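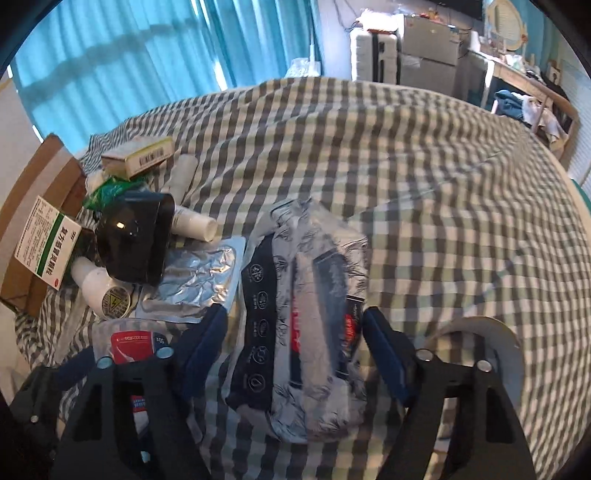 Figure 3. A silver foil package with a navy blue band carrying a column of five small white icons.

4.2 On-pack symbols and what shoppers take from them

The second part of the study looked at how people read the small symbols printed on the outside of packaged foods. These symbols have spread quickly over the past decade. They may refer to ingredients, to storage, to diet, to the way a product was sourced, or to how the package should be thrown away. They are usually set in a row or column along one side of the package, with a few words of text beside each one (Figure 3). Rules on what must be printed on a food label are detailed in most markets, but the rules on voluntary symbols are much looser, and the choice of shape, color and wording is often left to the producer or its design agency.

The survey was sent to households on the Bellamy consumer panel. A total of 3957 completed forms were returned and kept for analysis. Each household was shown 38 symbols, drawn in one color at a fixed size, first without any wording and then with the wording normally printed next to them. Respondents wrote down in their own words what they thought each symbol meant. Answers were coded as correct, partly correct, wrong or blank by two readers working apart from each other. Where the readers disagreed, the answer was passed to a third reader, whose decision was final.

Recognition without wording was uneven. Symbols that have been in use for a long time, such as those for recycling and for keeping a product frozen, were read correctly by most respondents in every age group. Symbols for dietary claims did much worse. An ear of grain was read as "contains wheat" by many respondents and as "free from wheat" by many others, and the presence or absence of a thin diagonal line through the drawing did less to separate the two answers than we had expected. A leaf was the least stable symbol in the set. It was taken to mean organic, vegetarian, vegan, natural, compostable or simply fresh, and several respondents gave two or more of these meanings in a single answer.

Adding the wording improved the share of correct answers for all but two of the symbols. The gain was smallest among respondents aged 65 and over, and the comments suggest that type size is the main cause. Many older respondents wrote that they do not try to read text of this kind in the store and wait until they are at home, where they have better light or a magnifier. This matches the findings of Maddocks' earlier interviews in Pleltodness, in which shoppers described the side of the package as a part they "look at but don't read."

The material of the package also matters, although the survey was not built to measure it. Print on flexible foil is harder to read than print on board. The surface creases, light reflects from the folds, and fine lines can be lost where the film bends. To get a first view of this effect, 27 respondents from the panel were invited to a follow-up session and asked to read the same text from a flat card and from a filled pouch. Reading from the pouch was slower for every person in the group. Most turned or flattened the pouch with their hands before they began to read, and a few gave up on at least one line. The group is small and was not drawn at random, so the result should be taken only as a reason for further work.

A related question is whether symbols draw attention away from the required information. Camenzind argued in the project's first working paper that a strong column of symbols acts as a stopping point: once shoppers have looked at it, they feel that they have checked the product, and they do not go on to the ingredient list. Our data give partial support to this view. Respondents who said that they "always" look at symbols were less likely to say that they read the ingredient list. The pattern was reversed in households where at least one member had a food allergy - these respondents reported reading both, and they were also the most critical of symbols with unclear meaning.

Trust was measured with a single question on a five-point scale. Average trust was highest for symbols that respondents believed to be backed by an outside body and lowest for those they believed to be the producer's own. Respondents were poor at telling the two kinds apart. A symbol enclosed in a circle was more often taken to be official than the same drawing without one, whatever its real source. Producers who place their own claims in circles may gain some trust by doing so, and the bodies that run certified schemes may lose some of theirs.

Two limits should be noted. The Bellamy panel includes more homeowners and fewer people under 30 than the general population, and the weights described in Section 3.4 correct for this only in part. The symbols were also shown on a screen or a printed sheet, away from the store, with no time pressure and no competing products. Recognition under normal shopping conditions is likely to be lower than the figures reported here. Section 4.3 turns to the store trials carried out with Zedetti in January, in which shoppers were observed at the shelf and interviewed after they had paid.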